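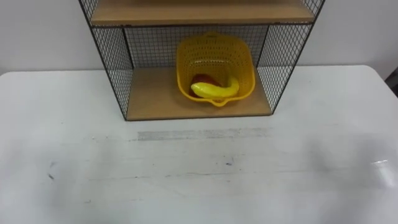

Wire mesh shelf unit with light wooden boards, on a white table

Wellonach Kitchen Help > Food safety > Preserving

Home-made garlic oil: how long will it keep?

Asabe Anozie
11/24/24 -- 1,417 views

I've gone completely garlic mad this autumn! Our allotment at Wenditville gave us 13 plaits (I planted far too many cloves and regret nothing) and I've been peeling them, dropping them raw into bottles of olive oil and leaving them to steep. It smells wonderful and I've been putting it on everything -- toast, beans, roast squash, the lot.

I was going to give bottles to the family, and then my sister-in-law told me raw garlic in oil can give you botulism. I'd honestly never heard of this. The oldest bottle was made in September and has been out on the kitchen side ever since. It looks clear and smells fine. Is it all right if I put it in the fridge now? And would a splash of vinegar help? I'd love to keep making it if there's a safe way!

Sorcha Kavanagh

What a harvest, well done! But please bin the September bottle, and any others that have been sitting out. Your sister-in-law is right. The spores live in soil, so they can come in on the garlic, and under oil there's no air, so at room temperature they can grow and make the toxin. You can't see, smell or taste it, and chilling the bottle now won't take away any toxin that's already in there. Don't taste it to check. Seal it up and put it in the rubbish where pets can't get at it.

Now the good bit -- you can still have garlic oil! Make a small jar, put it in the fridge straight away and use it within two days. The usual advice stretches to four, but I never have any left by then. For a bigger batch, blitz the garlic with oil and freeze it in an ice cube tray the same day. I do 12 cubes at a time and they go into the pan from frozen. Brilliant for soup.

I wouldn't trust a splash of vinegar. The acid has to get right into the garlic, and a glug in the bottle floats about under the oil doing very little.

For presents, why not give the plaits? I'd be thrilled to get one!

Ayuba Ayaaba

My gran kept hers on the windowsill for years and we all lived. But I do use the fridge these days. Dried garlic granules are nice too.

Aoi Sasaki

Seconding the ice cubes, they're so good! Try some with chopped parsley in. And if anyone has already eaten from an old bottle and gets blurred or double vision, droopy eyelids, slurred speech or trouble swallowing, that's a 999 call, even if it's days later.

Asabe Anozie

All binned, a bit tearfully. Ice cube trays are coming out tonight and everyone's getting a plait. Thank you!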